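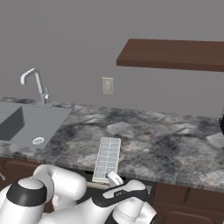 **Can a school club enter the household tasks section without owning a physical arm?**

A club may enter with simulation work alone, provided that the same control program is used for every scored attempt and the full log is submitted with the entry.

---

**JeanShearer_coord** (Clanura Schools Robotics, moderator)

The question and answer at the head of this thread are taken from the entry guidance and remain in force for the present round. Clubs are invited to raise points on the ice cube tray task below. Replies should concern the task as set; matters of registration should be sent to the Clanura office.

For reference, the task is as follows. The arm is to take hold of the tray at the kitchen counter, lift it clear and set it down on the marked area without tilting it beyond the stated limit. Each club submits 300 scored attempts. Practice attempts are not counted.

---

**menzies_academy_club**

We should be grateful for a ruling on the starting position. Our pupils have been working with the near end of the tray projecting over the front edge of the worktop. This allows the gripper to close on the end of the tray without touching the marble. The written task does not say whether this is allowed.

Our members have prepared 844 practice attempts in this arrangement and would prefer not to begin again.

---

**hudetus_tech**

We do not consider that the overhang should be permitted. The purpose of the task, as our club understood it, is to pick up a shallow object from a flat surface. If the end is already free of the counter, the hardest part of the work has been removed. Our own pupils spent most of July on the approach angle for a tray lying fully on the worktop, and their success rate is lower as a result.

---

**menzies_academy_club**

With respect, the hardest part has been moved elsewhere. A tray held by one end must be carried with its whole length unsupported, and the far end drops if the grip is weak. Our pupils have kept careful notes on this. A grip too close to the rim lets the tray turn in the fingers. A grip too far in brings the finger against the first compartments, and the simulator records a collision.

---

**grevard_parent_helper**

May I ask whether the tray is treated as full or empty? My daughter's group at Grevard has assumed that it is empty. If water is to be added to the model later, the younger pupils would need to be told soon.

---

**JeanShearer_coord** (moderator)

The tray is treated as empty throughout. No liquid will be modelled in this round.

On the starting position, the judges have considered both submissions. The overhang is permitted, on condition that it is the same in all scored attempts and is stated on the first page of the report. Entries using it will be marked in a separate table from those that begin with the tray fully on the counter.

---

**hudetus_tech**

We accept the ruling but wish our objection to be noted. Two tables will make it difficult to compare clubs, and prizes were announced on the basis of one. We would also ask that the sink and tap be left in the model for every entry. An arm that need not avoid a tap can swing in from the left far more freely.

---

**JeanShearer_coord** (moderator)

The objection is noted. The kitchen model must be used as issued. Sink, tap, wall shelf and cabinets are to remain in place, and any entry in which they have been removed or made passable will be returned unmarked.

---

**menzies_academy_club**

Thank you. Is there a limit on the length of the written report? Our pupils' draft is at present well over what we would expect a judge to read.

---

**JeanShearer_coord** (moderator)

The report is limited to 9 pages, including diagrams. The summary must not exceed 500 words. Logs are submitted separately and do not count towards either limit.

---

**grevard_parent_helper**

Our group had been working to the page limit in last year's guidance. I shall pass on the new one this evening. Could the guidance page be amended as well, as the old limit is still shown there?

---

**JeanShearer_coord** (moderator)

The page will be corrected by 5 pm tomorrow.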